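講演用発表者ノート
演題:使用済みパソコン解体工程の自動化と作業者の役割の変化
発表者:オルネラ・ジェンティーレ(スタドゥーラ社 工程管理部)

一 導入(スライド一枚目)

本日は、弊社ニストソープ事業所における解体工程の自動化について報告いたします。同事業所では月に3000台の使用済み機器を受け入れ、このうちデスクトップ型の700台を対象工程で処理しております。導入前は、開梱から部品の仕分けまでをすべて手作業で行っておりました。

※受け入れ区分の詳細は配布資料二頁を参照いただくよう案内する。

二 工程の概要(スライド二枚目)

対象機は側板を外し、横置きで作業台に載せます。ロボットアームは上方から筐体に近づく配置といたしました。台上には部品を保持するための固定具を置いております。メモリ、ドライブ、電源の順に取り外すことを標準とし、配線の処理については当面、作業者が担当いたします。

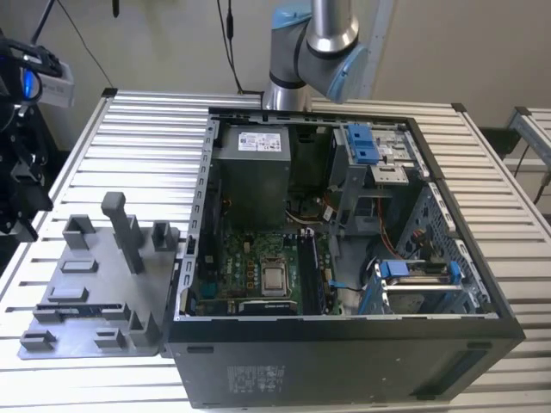
図1 解体作業台。側板を外した筐体と上方のロボットアーム、左は3Dプリント製の固定具

※ドライブ固定部の青いラッチを指し示す。機種ごとに形状が異なり、現場から最も多く意見が寄せられた箇所である旨を述べる。

三 作業者への影響(スライド三、四枚目)

当工程には20名が従事しております。自動化に伴う人員の削減は行わず、職務の内容を改めました。従来の取り外し作業に代わり、機種の判定、固定具の選定、異常停止時の復旧が主な業務となっております。手首や肩への負担が軽くなったとの声がある一方、待機時間の扱い、また熟練者の技能をどのように評価するかという点で、課題が残りました。

教育については、1名につき200時間の課程を設け、フルヴィオ・ガッリが監修を務めております。課程の前半は勤務時間内に実施し、評価制度は1月に改定いたしました。

※ここで一度区切り、会場の反応を確認する。時間が押している場合は四枚目を省略する。

四 今後の予定(スライド五枚目)

高木工場への展開にあたっては、計画の段階から現場の代表者に参加を求めます。作業記録システム「ソティッツ」の閲覧権限も作業者全員に付与し、停止の原因を各自で確認できるようにする予定です。

※質疑は10時40分まで。費用に関する質問は個別に承る。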